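Plultix PG-2 gripper kit, used on a home-built arm

Price paid: £200, plus postage
Fitted to: a Sumness four-joint arm, bought second-hand, on a table by the window

I have bought enough hobby robot parts to distrust any listing that uses the word "effortless", and the Plultix one uses it three times. The kit is a two-finger gripper with mesh pads, one motor, a small camera that sits at the wrist, a control board and a bag of screws. It is sold as something you can put together in an evening and have picking up "everyday objects" by bedtime. It took me most of a weekend.

## Putting it together

The printed booklet covers the fingers well and then loses interest. The page on the wrist plate shows a different hole pattern from the one on the plate I was sent, and the newer version, which I found on the Plultix support pages after a good deal of swearing, is a scan of somebody's printout. Two of the holes still needed opening up with a hand drill before the bolts would go through without a fight.

The screws are soft. I rounded one off with the supplied key and swapped the lot for better ones from the tin. If you share a workshop, do the same before you start and put the supplied key in the bin.

The motor cable is too short for anything but the smallest arms. On mine it pulled tight whenever the wrist turned past halfway, so I made up a longer one. Yeom sell a ready-made extension, which would be my choice if you don't solder. A kit at this price should have had one in the bag.

## Setting it up

The software installed first time, which I wasn't expecting. It found the motor and the camera, and asked me to open and close the fingers by hand so it could learn the limits. It then forgot those limits every time the power went off. An update is promised for July. I have heard that sort of promise before, and I am marking it on what I was sent.

The wrist camera is better than I feared in ordinary light and struggles when the sun comes in. Anything outdoors washes out in places, but the table stays readable, and the table is the bit you need. It is mounted low, so both fingers are always in view and one of them takes up a good share of the lower right corner. I tried it with glass on the table, as clear things are where cheap set-ups tend to come unstuck.

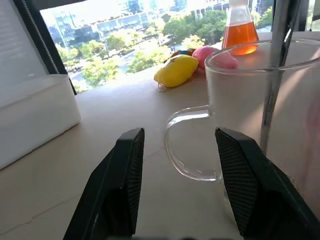

## Gripping things

The listing says the fingers will hold "any household item". They will hold boxes, soft toys and a roll of tape all day. They will hold a glass mug by the handle if you line the thing up yourself and go slowly. Left to its own automatic mode, the software kept aiming for whatever lay behind the glass, and I stopped it with my hand over the switch more than once.

I ran 100 pick-ups with a small cardboard box and it dropped none, so credit where it is due. With the mug I gave it 44 tries in automatic mode and it managed fewer than half. Driving it by hand I did far better, but then I have an arm for that already.

The mesh pads do grip nicely. They also collect dust and fluff, and need a wipe with a damp cloth before each session. Spares come only as a pair, and only from Plultix.

## Compared with the Gellholm

My old Gellholm gripper cost less, has plain rubber pads and no camera, and has never once forgotten how far it opens. It is slower and noisier and it marks soft things. For moving the same part from one spot to another I would still pick it. The Plultix earns its extra cost only if you want the wrist camera and are willing to do a bit of the maker's work for them.

## Would I buy it again?

At full price, no. Second-hand, with the bolts already changed and a longer cable thrown in, probably. Three out of five, and one of those is for the pads.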